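A Season with the Greltska Club Kit

I put off writing this until our club had used the Greltska kit for a whole school year, and now that May has come and the kids are arguing over who gets to run it at the open evening, I suppose it's time. We're a small after-school robotics club, ages 12 and up, and we bought the kit for $738 after a bake sale, a car wash and one very kind grandfather.

It came with lesson cards, 18 of them, and a spiral-bound teacher guide that I have now spilled coffee on twice. Cards one to six are lovely. Card seven (saving positions) took us two meetings and a lot of crackers.
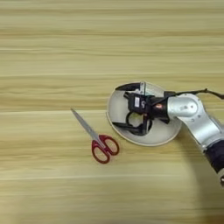 What I like most is how quickly the kids get to a real job. Our big project this spring was clearing a plate of desk supplies, which sounds like nothing until you've watched a roomful of seventh graders debate the best way to pick up a pen! They wrote the steps on paper first, then argued, then wrote them again. 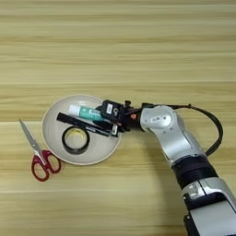
Reviewed by Latrice Gallagher
Filed under: Clubs and Classrooms

The software is called Surkura and it's friendly enough, though the menus are small and the undo button lives in a silly place. I'd love a bigger stop button on screen too. We looked hard at the Olunora set before we bought, and at $659 it was tempting, but the lessons felt thin to me and I'm not an engineer (I teach social studies, bless my heart).
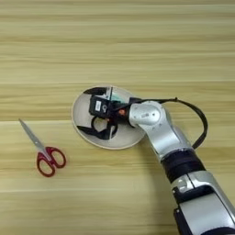

Benkirane wrote in to say that her own club went the other way, bought the Olunora and made up their own lessons, and that her older students liked the freedom so much she'd do it again. She did wish she'd had the Greltska cards for the first month. I think that's fair, and if you have a confident bunch, her way might suit you better.

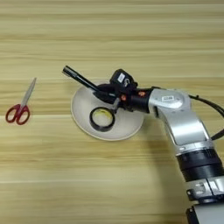

For storage, give yourself a deep shelf and label the cables before anyone else touches them. We have 16 kids signed up and one kit, so we work in shifts, with half the group planning on paper while the others run their programs, and then everybody swaps after snack. I'd buy it again, and I've already asked about extra lesson cards for the fall.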